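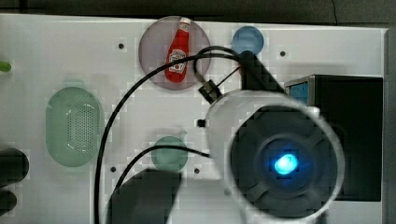 Photo: Ruwan Patwary

I have been meaning to write about the colored plastic dishes for months, ever since my sister-in-law stood in our kitchen and asked me whether we had any "grown-up plates." We do! They live on the high shelf, they're stoneware, and they come down when her mother visits. The rest of the year we eat lunch off the see-through ones, and I've grown so fond of them that I thought they deserved a post of their own.

It started with the green basket, the oval one with all the little holes. I bought my first one of that shape years ago at a shop called Bielecka (gone now, there's a phone repair place there) and I used it for cherries and then for everything. It rinses grapes, it drains a can of beans, and it goes straight to the table lined with a paper napkin when there are fries. Ruwan says fries taste better out of a basket, and I've stopped arguing with him about it.

Then came the plates. The round one with the ketchup bottle lying on it is the color I can never name properly. I say mauve, Ruwan says gray, and we're both a little bit right depending on the light coming through it. I love that about the translucent ones. Put a plain white napkin under a plate like that and it takes on the faintest tint, and even a grilled cheese looks like somebody made an effort.

The small round dishes are the ones I'd save in a fire, though. There's a blue and there's a green, and they are just the right size for the things that otherwise wander all over a plate. Olives, a spoonful of mustard, the last of the pickled onions. My niece puts her ketchup in the blue and her peas in the green and won't hear of it any other way, and since she started doing that she has eaten her peas, so I'm not going to interfere.

Now, the ketchup. I used to be strict about decanting it, because my mother was, and I'd put it in a little glass jug that had to be washed with a bottle brush afterward. I gave that up in February and haven't looked back. A small red bottle with a white cap can sit right on the table, or lie down on a plate if that's where it lands, and it goes back in the fridge door when lunch is over. I do buy the small ones. The big ones are cheaper by the ounce, I know, but we never finish them before the cap gets that crust on it.

A few of you asked how I keep this kind of plastic from going cloudy. I wash mine by hand, in warm water that isn't too hot, with the soft side of the sponge. I let them soak for 30 minutes if there's been tomato sauce, with a spoonful of baking soda in the water, and then I dry them with a cloth straight away so they don't spot. I did put two of my older plates through the dishwasher once and they came out looking like bathroom windows. They're under the geraniums now, doing fine.

Next on my list is a pitcher to go with them. Trulen has one I like in a smoky blue, but the handle looks thin to me, and I'd want to hold it full before I made up my mind. If you have one, leave me a comment and tell me whether it drips.

Sewwandi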